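**Mending nights are back at the Undus building, and the upstairs floor is open**

The Friday mending night is coming back in October, and this time it gets the big upstairs floor! Anyone who squeezed into the ground-floor room last spring will know what good news that is. Doors open at 6, the kettle goes on right away, and the last stitch should be in by 10.

The evening is run by Adalberto Godoy, who learned to sew on boat covers and has never lost his love of a really tough seam. He started the nights with one table and a biscuit tin of needles, and he is as excited about the new season as anyone. "People come in with a bag they were going to throw out, and they go home carrying their shopping in it," he said. "I could watch that all night."

Bags are the theme for the opening session. Drawstring bags in particular, because so many of them come through the door with a cord that has slipped inside its channel or a side seam that has given up. Godoy will show how to thread a cord back through with a safety pin, how to reinforce the opening where the fabric rubs, and how to sew a flat bottom into a plain cloth bag so it stands up on its own (a lovely trick, and much easier than it looks). There will be plain white cotton for anyone who would like to make one from scratch. 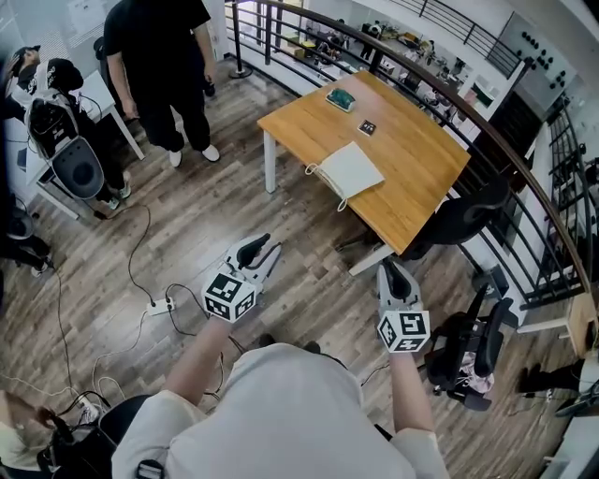 A first bag takes most beginners a single evening, and the pattern fits on one sheet of paper. You cut one long rectangle, fold it, sew up the sides and leave the top few inches open for the channel. Cord is cut to length on the night. Bring your own if you have a color in mind — old shoelaces work very well, and so does the tie from a bathrobe that has seen better days.

Later sessions move on to zippers, jacket linings and the dreaded jeans crotch, which drew the biggest crowd of last season. The Dalgleish quilting circle has promised to come along for one of those, bringing its scrap box. If you have seen that scrap box, you will want to be early.

There are 18 places each week. Regulars may bring their own machines, and three machines can be borrowed by people who don't have one. Hand sewing is every bit as welcome, and it is a very sociable way to spend an evening.

The group has also been saving up. A sale of mended bags and aprons at the Trernum street market brought in 500 dollars, all of it going into thread, good scissors and a proper cutting mat. The scissors are here already and they are wonderful. Please don't cut paper with them.

Sign-up sheets are at the front desk and at the Inar bookshop, next to the register. The evening is free, children are welcome with an adult, and nothing is too worn out to bring. Godoy's own backpack has been patched so often that he has lost track of which parts are original — he'll happily pass it around if you ask.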